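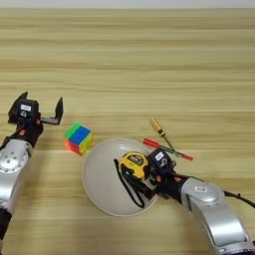

Programa Tamero de rehabilitación de regadíos -- informe de avance, agosto

Última actualización: agosto

Durante el periodo se completó la sustitución de 76 compuertas en el ramal norte. Quedan pendientes 9, todas en el tramo de Akik, donde el revestimiento del canal presenta fisuras longitudinales y debe repararse antes de anclar los marcos. El suministro de juntas corre a cargo de Drilton; la segunda partida se recibió incompleta y se ha reclamado.

Los aforos se realizaron con el canal a media carga. Las pérdidas por filtración se concentran en más de 200 metros aguas abajo del partidor.

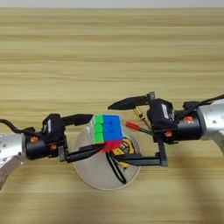
En ese tramo se propone inyección de resina y, si la prueba de estanqueidad no resulta satisfactoria, losa nueva. El coste adicional se imputaría a la partida de imprevistos, sin modificar el total aprobado.

Se han instalado 16 limnímetros. La lectura sigue siendo manual -- la telemetría depende del permiso de la línea eléctrica, aún en trámite. Para el próximo periodo se prevé cerrar Akik e iniciar el ramal sur.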